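Dramwood Shared Workshop
Minutes of the equipment meeting, October 2025

Present: Maritza Agudelo (chair), Lachlan Whitelaw, Darcy Tawhiri, Lorraine Gilchrist (minutes). Apologies: Tane Hollis.

1. Minutes of the last meeting
Agreed, with one spelling put right. The lease on the Jernport unit was carried over again.

2. Trarnitz hand-held gripper kit
Lachlan went through the offer. The kit is a pair of hand-held grippers with a camera and printed marker cube, a headset, and a year of the supplier's software. The price is 2,000 a pair, plus 387 for the software after the first year. The idea is that people do household jobs with the grippers and the recordings are used to train a robot arm.

Darcy asked which robot arm. The brochure says "most common arms" and does not list any. Lachlan had written to the supplier and had a reply that repeated the brochure.

Maritza said she could see people picking things up with it. She could not see, from anything sent so far, that an arm had learned to do the same. The supplier's figure of 800 recordings per task came with no word on which tasks, or how many of the recordings had to be thrown away. 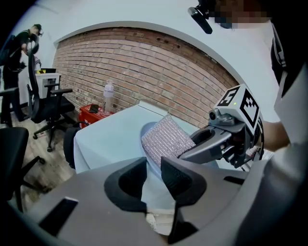

Lorraine wondered whether soft things like scrubbing pads were a fair test at all, as they give when squeezed and would forgive a clumsy grip. She would want to see a mug, a key and a wet plate before any money was spent.

Darcy thought that was a bit hard on it. Soft items are awkward for arms in their own way, and the finger pads do have a textured face. He agreed about the mug.

There was some talk about the weight of the grippers over a long session. The brochure gives a figure for the gripper alone – it does not say whether that includes the camera and cube. Spare finger pads are sold in packs of 11, an odd number for something used in pairs.

Maritza noted that the Lawal kit, turned down last year, had come with a longer trial and a named person to ring.

Agreed: no purchase for now. Lachlan to ask for a list of supported arms, one full set of recordings including the failed ones, and the price of repairs. To come back in November.

3. Bench vice
Still loose. Darcy to fit new bolts.

4. Any other business
Lorraine asked that the extension leads be coiled and hung up after use.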